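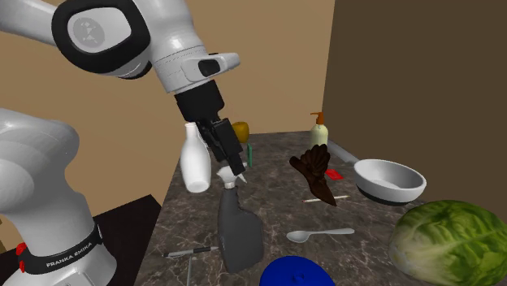
Frequently Asked Questions: Submissions to Walto Editions

Walto Editions publishes literary fiction, narrative poetry and essays. The answers below apply to unsolicited manuscripts. Authors represented by an agent should ask the agent to write to the editorial office directly.

When is the reading period?

Manuscripts are accepted from the start of June until the portal closes at 5:00 p.m. on the last day of the month. Work received outside this period is deleted unread.

What does Walto publish?

The main list consists of novels, story collections and book-length essays. The Dumuvon series is reserved for long poems and novels in verse. We do not publish picture books, textbooks, screenplays or works of reference.

What should a submission contain?

Please send the first 10 pages of the manuscript, a synopsis of one page and a short letter. The letter should state the title, the word count and any earlier publications. Poetry submissions may replace the synopsis with a note on form. All material should be combined in a single file, with numbered pages and the author's name on the first page only.

May I send the complete manuscript?

Only if the editors request it. The exception is the Dumuvon series, for which the full text is required at the outset.

Is there a fee?

No. Walto does not charge reading fees and does not ask authors to contribute to the cost of production.

May I submit more than one work?

Each author may submit up to 2 works in a reading period, provided that they are sent separately. Simultaneous submissions to other publishers are permitted. If your work is accepted elsewhere, please withdraw it through the portal.

Are translations considered?

Yes. The Wolde list publishes fiction and poetry translated into English. The translator should include the same pages in the original language and confirm that English-language rights are available. Walto can't negotiate rights on a translator's behalf before an offer has been made.

How long does a decision take?

Most authors receive a reply within 3 months. We receive about 1,000 manuscripts in each reading period, and individual comments are not provided. If you have heard nothing after the stated time, check the status shown in your portal account before writing to the office.

Will I be able to revise and resubmit?

A declined manuscript should not be sent again unless an editor has invited a revision. New work by the same author is welcome in the next reading period.

What happens if my book is accepted?

The editorial office will send a written offer covering the advance, royalties, territory and expected season of publication. Authors are encouraged to seek independent advice before signing. Copyright remains with the author.

Who distributes Walto titles?

Print editions are distributed to bookstores and libraries by Jestska. Orders for review copies and course adoption copies are handled by our own publicity office and should not be sent to the distributor.

Can I request permission to quote from a Walto book?

Permission requests must be made in writing. Please give the title, the page numbers of the passage, the name of the publication in which it will appear and the planned print run. Requests for verse should quote the lines in full.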